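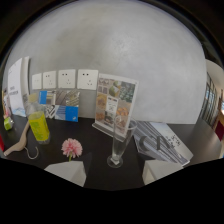
Brulham Street Neighbors, minutes of the winter meeting
22 February 2024
Notes by Donnie Tennant (typed up the next morning, so blame me for anything missing)

We got going a little late because the front door was sticking again, but by the time I had my pen out there was a decent crowd and the coffee was already half gone. Thanks to everyone who came out in that wind!

October minutes
Read and approved with one fix. I had written that the Howlader lot was being sold, and it is being leased. Sorry to the Howlader family, who got a few phone calls over that one.

Street trees
This took up most of the evening. The city will give us 7 young maples for the north side if we agree to water them through the first two summers. I was all for it (I still am), but Renata from the corner house asked who is on the hook if one dies, and the letter doesn't say. We went back and forth for a good while. Some people want crabapples, some people never want to scrape another crabapple off a windshield as long as they live. We voted to say yes to the maples and to ask the city about the dead tree question in writing. I'm sending that letter. Anyone with a long hose, please tell me how long, I'm making a map.

Parking by the bakery
Grimari is open earlier now and delivery trucks are stopping in front of the hydrant. I talked to the manager before the meeting and she was very nice about it and said she would ask the drivers to use the alley. Two people said the alley is worse than the hydrant (potholes). No vote. I'll look at it again in spring.

Block party
Last year's party left us with $702 in the account, more than I expected, mostly from the pie table. We agreed to spend up to $64 on new string lights, the old ones having spent the winter in my garage with the mice. The band question got loud. The Zuvby kids want to play again and have apparently learned more songs. Approved, with a limit of 3 songs before dinner and as many as they like after. Somebody asked for a quieter generator and I wrote that down with a star next to it.

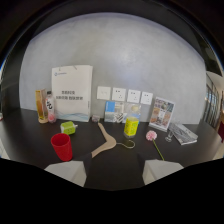
White paper bag and plastic bottle on the table, meeting night.

Snow shoveling
The list of people who need help with their sidewalks is out of date. Mr. Pruitt has moved to his daughter's place and Mrs. Adler says she has hired someone, thank you very much. We have two new names, which I'm keeping off these minutes for privacy, so call me if you can take one. Please don't pile snow on the storm drain at the bottom of the hill. I know it's the easy spot. It also floods the Kesslers.

Newsletter
I'm still looking for someone to take over the spring issue. I enjoy doing it but my printer doesn't. Carla said she might, if she can change the font, and I said she can have any font she wants!

Other business
The lost gray cat has been found, he was in a shed on Miller. A blue casserole dish is still waiting at my house from the fall potluck. Bill brought up the streetlight that flickers, and I gave him the pole number so he can report it too, as they seem to move faster when more people call.

We wrapped up at twenty to nine. Next meeting is in the same room, date to follow once I hear back about the key.

D.T.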